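Planning the equipment budget for a clothes-handling station

The capital plan for the coming year has to be settled in March, and I have spent a good part of the winter on the section that deals with automation. I set out my working here in some detail, partly to have it in one place and partly for readers who wrote after my earlier post on leasing and asked how a small organisation arrives at a figure. The organisation in question is Wendt, which collects, sorts, washes and returns sports kit for clubs and schools. I am responsible for its purchasing. The views on this page are my own.

The proposal before us is for a station that picks up garments, lays them out and folds them. We do this work by hand at present, at 4 tables, and the work is steady throughout the season. The proposal does not remove any of those tables in the first year. It adds one station beside them and asks whether the station can take a useful share of the simpler items: shorts, plain shirts and single-colour jerseys.

What the purchase price leaves out

The quotation we received first was a single line. It covered the arms, the controller and delivery. It did not cover grippers, cameras, installation, the safety assessment, training, spare parts or the annual software charge. I do not suggest that the supplier was hiding anything, as each of these was listed on a later page under a separate heading. A reader who copied the first line into a capital plan would nevertheless have been badly short by the summer.

My practice now is to divide any quotation of this sort into what is paid once, what is paid every year, and what is paid whenever something wears out. The last heading is the one that causes most difficulty at budget meetings. It has no fixed date attached, and it is tempting to move it into general maintenance, where it competes with door closers and light fittings and generally loses.

Gripper fingers belong under that last heading. For rigid goods they may last a long time. For cloth, the condition of the tip matters a great deal more, as a worn tip either slides over the fabric or catches in it. We have asked every supplier to quote fingers as a separate consumable, with a price for a single pair and a price for a box, and to state whether they can be changed by our own staff. 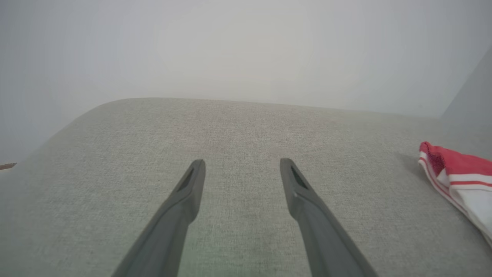

The second matter is the surface on which the work is done. Our original specification assumed a flat, hard table of the kind used in the sorting room. Two of the clubs we serve asked whether a station could be placed on their own premises, where kit is left on benches, on seats and on the floor. A soft surface gives under pressure, and the supplier has to show that the machine allows for this. I have therefore added a line for site preparation, which in most cases will mean a table and in some cases nothing at all. It is a modest sum, but it is far easier to approve in March than in October.

Comparing the suppliers

Three firms responded to our request: Flilon, Imeck and Zostance. I shall not publish their prices, as they were given in confidence, but the shape of each offer can be described.

Flilon offers outright purchase with a year of support included. After that year, support is bought by the day. The offer is simple to enter in a budget and simple to explain to an auditor. The weakness lies in the second and third years, when the machine is ours and any alteration to its programme becomes a fresh order.

Imeck offers a lease over 36 months, with support and replacement parts within it. The monthly sum is higher than I would like. Against that, the lease has a break point after 13 months, and the cost of using it is stated plainly in the contract. For an organisation that has never owned such equipment, a stated cost of withdrawal has a value of its own.

Zostance charges by use. There is a small installation fee, and after that a charge for each batch handled, with a minimum of 101 batches in each quarter. In the quiet months we would fall below the minimum and pay for work we had not sent. In the busy months the charge would overtake the lease. I asked whether the minimum could be averaged over the year, and the answer was that it could be discussed once a contract had been signed. I have made a note of that answer in the file.

My preference at the time of writing is for the lease. It is not a strong preference, and it would change if Flilon were to put a firm price on its second year.

One arm or two

The largest single choice in the specification is whether to ask for one arm or a pair. A single arm can lift a garment and move it from one place to another. To spread it out, or to turn a sleeve, it has to let go and take hold again several times, and the time adds up. A pair of arms can hold one edge while the other is drawn out. The additional cost is considerable — it is not quite double, as the controller and the installation are shared — and it carries through into spare parts, where we would be holding two sets.

I had expected to recommend a single arm for the first year, with a second to follow. The suppliers were in rare agreement that this is a poor way to buy. The stand, the cabling and the safety assessment would all have to be done again, and the training given in the first year would be largely out of date. I have accordingly revised the proposal, and the plan now shows a pair from the outset.

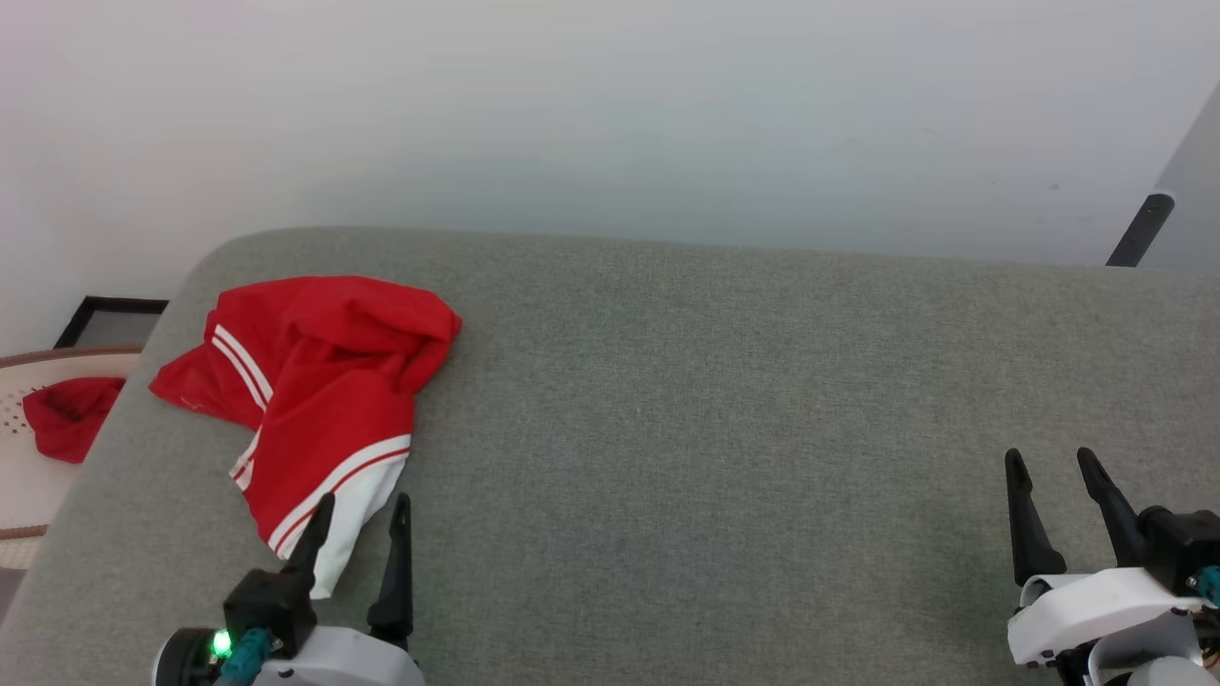

One reader of the earlier post wrote to say that a pair of arms is wasted where the staff are willing to lay out the garments beforehand. In the reader's own laundry, items are placed flat in a tray, and a single arm does the remainder at an acceptable pace. The reader added that the money saved went on a better table and a longer training period, and that neither was regretted.

I think this is a fair point, and I have put it to the people who run our tables. Their reply was that laying out is the slow part, and folding the quick part. If a member of staff has already spread out a shirt, very little is saved by handing it to a machine for the last two folds. It may well be otherwise with towels or bed linen. For sports kit, which arrives turned inside out and knotted together, I remain with the pair.

The working trial

No supplier should be accepted on the strength of a demonstration using its own clean, new shirts. Our terms require a trial with garments of the kind we receive, chosen by us, and put down in the state in which they arrive. Printed numbers are included, as a stiff print does not bend in the same way as the cloth around it. Trimmed edges are included for much the same reason.

The trial has its own line in the budget. I mention it because several colleagues in other organisations have told me that they treated a trial as free, and later found that they had given up two members of staff for several weeks without any record of the cost. Our line covers staff time, carriage of the garments both ways, and a small allowance for damage. The period allowed is 6 weeks. I would have preferred longer, but the supplier's people are paid for by the supplier, and there is a limit to what can reasonably be asked.

We have also set down in writing what will be recorded. The sheet asks for the type of garment, the surface, the time taken, and whether a person had to step in. It does not ask for an overall mark. An overall mark invites argument, and the four entries will tell us what we need for the plan.
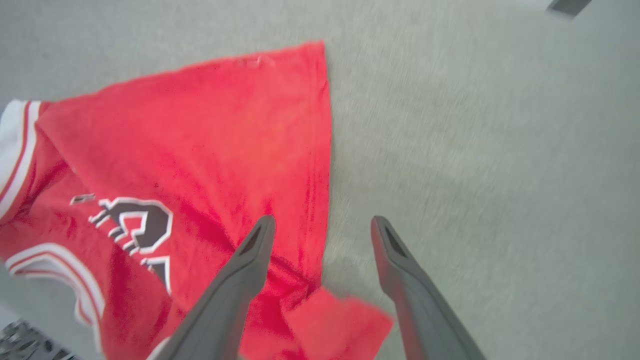

A further comment, sent by a reader who gave the name Outside Left, was that the damage allowance should be paid by the supplier and should not appear in our figures at all. The comment went on to say that a firm which is confident in its equipment will accept this without much discussion, and that a firm which refuses has given useful information at no charge.

I have some sympathy with this. In practice, however, a dispute over a torn hem takes up more time than the garment is worth, and I would sooner carry the allowance ourselves and keep the trial moving. The contract for the full term is a different matter. There, the supplier is liable for damage above an agreed level, and the level will be set from the trial sheets.

Contingency and the date of decision

The plan carries a contingency of roughly 13 per cent on the whole section. Our finance policy allows less than this for ordinary equipment, and I have had to make a separate case. The case rests on site preparation and on consumables, where we have no history of our own to draw upon. If the trial sheets show that fingers last well, I shall reduce the contingency before the second year is drawn up and return the difference to the general fund.

There remain a few items which I have not been able to price. Insurance is one: our present policy covers fixed machinery, and the insurer has asked for the safety assessment before giving a figure. Disposal at the end of the term is another. Imeck takes its equipment back, Zostance retains ownership throughout, and Flilon has yet to reply. Until it does, I have entered the full cost of removal against the Flilon option, and I have told the firm so.

The papers are to be circulated in February. Readers who have leased equipment of this kind, and who have made use of a break point, are invited to write to me before then, particularly on the condition in which the equipment had to be returned.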